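Trips > Student Workshops > Skoltton open evening

I finally made it to the August open evening at Skoltton, where the robotics club has its workshop on the third floor (the elevator was out, so by the time I got up there I needed a chair more than a robot). I signed in as visitor number 13, got a paper badge and a cup of very strong tea, and went straight for the noisiest room.

That was the walking-robot bunch, and they're great fun, but the table I kept drifting back to belonged to the grocery team. They're getting ready for the Nolisia student cup, where an arm has to pack a shopping bag on its own. Ctibor Malý, who coaches them, let me stand there for ages asking beginner questions. Why toy food? Real peaches go mushy after a day of practice! And why a canvas bag, when a box would be so much easier? That's the rule, he said, and he looked a bit tired saying it.

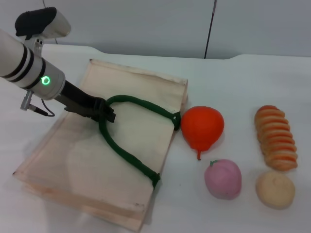 The grocery team's arm with the green rope handles in its gripper, toy fruit and buns waiting on the right.

The handles are the part they argue over. Rope flops somewhere new every single time, so the students have been recording practice runs, 1000 of them was the goal for summer and they're already at 2465, which got a cheer when somebody read it off the laptop. One girl told me she dreams about that bag. I believe her!

I also got a turn at steering the arm myself, with a handheld controller, and I was terrible. Three tries, no peach. A boy of maybe ten took over from me and had it first go, and his mother was very nice about it.

If you go, eat beforehand, the snack table was down to pretzels by seven. Parking is behind the Doležal building and it's free in the evening. The next open evening hadn't been set when I left, but there's a sign-up sheet by the stairs and I put my name down.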